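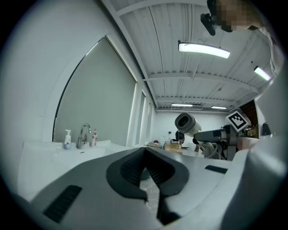 Steel beams under a corrugated ceiling, with the gripper in front.

Zirnholm Buildings Notes, read me first

Hi, and thanks for downloading this! I'm Marisol Alvarado and I look after the Zirnholm list, a plain table of the old buildings in the middle of town. It started as my own notes from walking to work, then Lucie Fehr gave me her mother's card file and it got a lot bigger.

What you get

There are 219 rows, one per building, in buildings.csv. A second file, sources.csv, has 775 rows and tells you where each date or name came from. The two are joined by the column called ref. Please don't join them on street address, I did that for a whole winter and the corner houses came out twice.

The columns

ref: my own number, never reused, even when a building is gone.
name: what people call it now. Old names go in name_old, split with a semicolon.
built_from and built_to: years. If both are the same, I have a date stone or a contract.
walls: main material on the street side only. Plenty of these places have a nice stone front and brick everywhere else.
use_now: shop, home, church, hall, works, empty.
inside: yes if one of us has been through the door, no if we only know it from the street.
remarks: free text, mine are long, sorry.

The edges of the area

I stop at the river on the north side and at the rail yard on the south. The Beverura mill is in even though it sits on the wrong bank, as half the terraces were put up for its workers and it felt silly to leave it out (Lucie still disagrees!). The Grurow estate is out. It deserves its own list and Yen-ting Hsiao has begun one.

Things I know are wrong

Dates before the big fire are shaky. The parish books skip a stretch, and the Liu survey, which I lean on a lot for the east side, gives a decade and nothing finer. I typed those as the first and last year of the decade. The chapel on Tanner Street has 2 rows, one for the chapel and one for the schoolroom behind it, and I go back and forth on that.

Changes

The October version has new wall materials from Tzu-hsuan Chow, who also fixed my spelling of the architects. Yutong Qin cleaned up the semicolons.

Using it

Take it, copy it, print it, put it on a map. A credit to the Zirnholm list would be lovely. If you find a mistake, send me the ref and your source, even if it's just something your aunt told you. I mark those as "told to us" in sources.csv.

Still to do: the back lanes, and the almshouse roof dates.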